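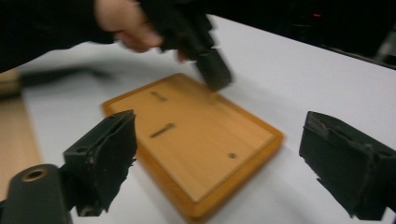 A wooden board on the white table.

About Trindska

Trindska is a cooking school with two kitchens, one long hallway and a dishwasher that gets discussed more than any of the teachers. We teach adults to make dinner. Some of them already know how and come anyway, for the company or to get away from whoever is waiting for dinner at home.

Phúc Đồng started the school after years of working in other people's restaurants, where he learned to cut an onion very fast and to eat standing up. The first classes were held in his apartment. The neighbors were patient until the week on dried fish. He then rented the ground floor at 1045 Erar Street, a former shoe store, and if you look at the wall by the coat hooks you can still see the outline of a very large boot. We have painted over it twice. It seems to like it here.

How we teach

A class is 12 people and lasts an evening. We start at 6:30, by which we mean 6:30, and we sit down to eat whatever has been made at a time that depends a good deal on the rice. You work in pairs. Couples who sign up together are welcome to be split up, and we find that many of them ask before we do.

Our beginner course is called Bech and runs for 14 weeks. It opens with knives, then eggs, then soup, and it stays on soup longer than people expect. Phúc has views on soup. By the end you should be able to open a refrigerator with half a cabbage and some old cheese in it and not close it again right away. Bech has no exam. There is a final dinner, to which you may bring one guest, and guests tend to be harder on you than any exam would be.

Iven is the course for people who have done Bech or who can persuade us over the phone that they don't need to. It covers bread, stock, whole fish and sauces that split. You will make a sauce that splits. We set the evening aside for it, and then a second one for getting it back.

We also run single evenings on dumplings, pickles and cooking for one. The last of these fills up first every season and is the loudest class we have.

What we don't do

We don't do foam. We don't do bachelor parties, after the one we did. We don't hand out certificates, although a student once made his own and had it framed, and it was nicer than anything we would have come up with, so it hangs in the hallway.

We won't tell you to buy anything, either. People arrive at the first class with a list of pans they have been reading about, and go home having used one dented pot all evening. Bring an apron if you own one. Ours are clean but were ordered in a single size by someone optimistic.

The practical part

The door is on the side of the building, next to the bike racks. The front door is for deliveries and sticks in wet weather, so please don't take it personally. There is one step at the side entrance and a ramp we can put down if you let us know you are coming.

Tell us about allergies when you book. Tell us again when you arrive. Dislikes are another matter: write those down as well if you want to, and we will read them with interest, but the second week of Bech is eggs.

New courses open for booking in March. If the one you want is full, put your name on the waiting list, as somebody always moves away or takes up running. The office answers the phone in the mornings. In the evenings it rings in the kitchen, where whoever has the driest hands picks up, and you may have to repeat yourself over the fan.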